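Open days need a failure rate on the wall

Rulach held its open day in March, in the back half of the old Mumwood seed depot. I went because my employer is pricing a two-armed system for light handling, and because the invitation promised the full stack, including the simulator. Most integrators keep the simulator out of sight and show visitors a polished cell instead. Rulach put it on the main screen and left it there all morning, which was to its credit. My objection is to what was left off the screen.

The software is called Ceto. It renders a furnished room and the two-armed machine inside it, and the control policy is trained and tested there before any hardware moves. The day's task was tabletop handling in a domestic setting. Visitors could switch between a view from the body of the robot and a close view over one gripper.

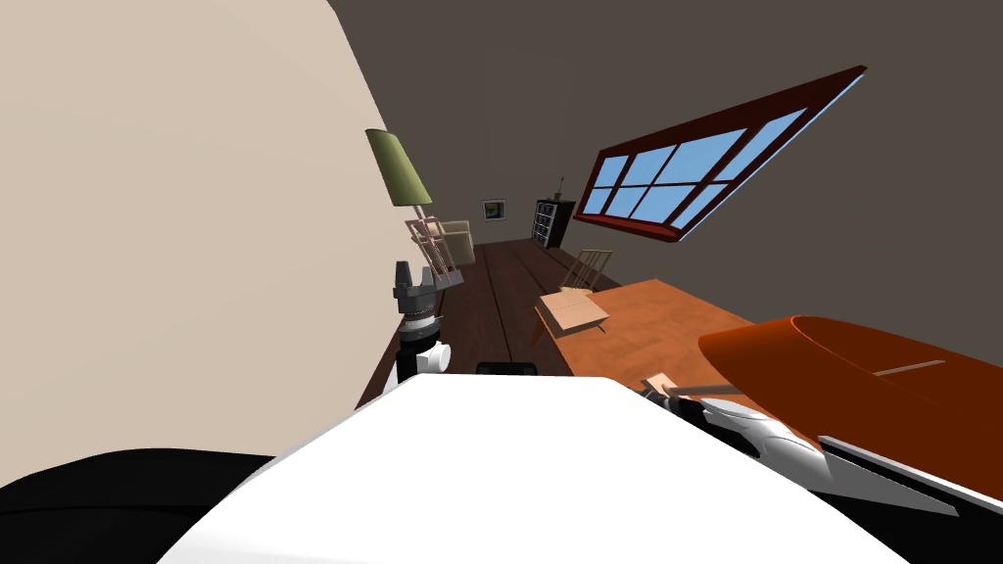 Ceto's simulated living room from the robot's own viewpoint, with both arms in view and a small cardboard box on the table.

The body view is the one I would ask any vendor to show. It is awkward to read. The floor runs off at a slant, the machine's own shell takes up much of the foreground, and the work surface is seen at a steep angle. A tidy overhead rendering hides all of that and leaves the buyer with the wrong idea of how much the controller has to work with. Anyone writing a specification should be looking at the input the policy gets.

The presenter told us the policy had been run through 500 simulated room layouts, of which 400 were used for training and the rest held back. That is a reasonable split. I asked for the success rate on the held-back rooms and was told the figure was being finalized. I asked how a success was scored, and whether a grasp that slipped after the lift counted. The answer was that scoring varied by task. Neither reply would survive a supplier audit at my workplace, where we reject conveyor rollers on better evidence.

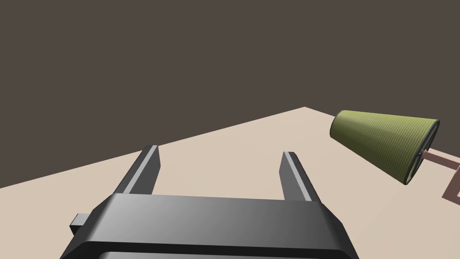

Simulation makes this kind of reporting cheap. Every run is logged, the position of every object is known exactly, and a trial costs only computing time. A company that can replay any run on request can also print a table with attempts, completions and a short list of failure types. It would fit on one sheet of paper taped beside the screen. Niskanen, a smaller outfit that showed a single-arm packing cell last year, did exactly that. Its sheet listed 30 attempts on real hardware and 12 failures, most of them missed grasps on soft bags. Those are poor numbers. I still came away with more confidence in that cell, as I could work out what the failures would cost us per shift and where a person would need to stand.

The usual defence is that an open day is for the general public and that tables put people off. I don't find this convincing. The people asking questions at Mumwood were maintenance planners, two groups of college students and a few buyers. They wanted to know about cycle time, payload and what happens when the gripper closes on nothing. The last of these was asked twice and answered once, in general terms.

There is also the matter of transfer. Results in a rendered room say little about a real one until somebody publishes both. Contact and friction are modelled, and the models are approximations. Rulach has hardware on site, and we were walked past it under power on the way to the coffee. Running the same task on both and posting the two rates side by side would have taken an afternoon's work beforehand. A large gap would still be useful to a buyer, provided its size was stated.

I have asked Rulach for the held-back results in writing, with the scoring rule attached. Our pricing exercise stays open until June, and the Ceto system stays on the list until then.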